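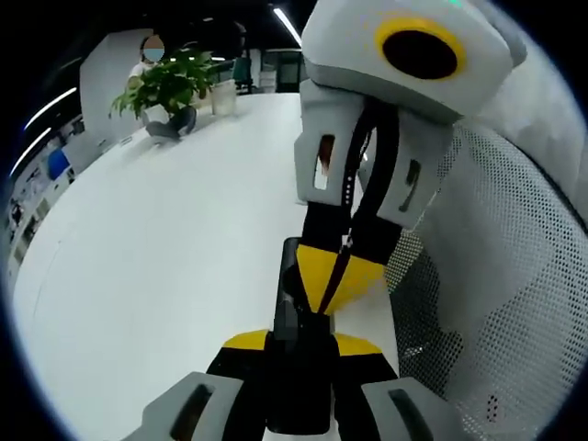
Projects > Student Reports > Energy > Battery Storage for the Clusside Field Shed

Battery Storage for the Clusside Field Shed
Birsen Çetinkaya, Abundio Nava, Selim Gezer

1. Background
The field shed at Clusside has no grid connection. Until April it ran on a gasoline generator, which powered the lights, a water pump and a small refrigerator for soil samples. Our task was to size a battery bank and a small wind turbine to replace it.

2. Load
We logged the loads for 30 days. The pump draws the most but only runs in the morning. The refrigerator runs day and night and sets the minimum battery size. Daily use came to 2,000 watt-hours on the heaviest day, and we used that figure for the design.

3. Turbine
We compared the Durkeo and the Lurnen. The Lurnen starts turning in lighter wind, but its tower needs a concrete base and the landowner did not want one. We chose the Durkeo on a guyed pole 11 meters high. Ezequiel Carrasco checked our guy wire calculations and found an error in the anchor spacing, corrected in Appendix B.

4. Results
The batteries reached the low-voltage cutoff on 7 nights, all in calm weather. The generator was started by hand each time. A larger bank would have covered four of these nights. The other three came in a row and would need a second source, probably solar.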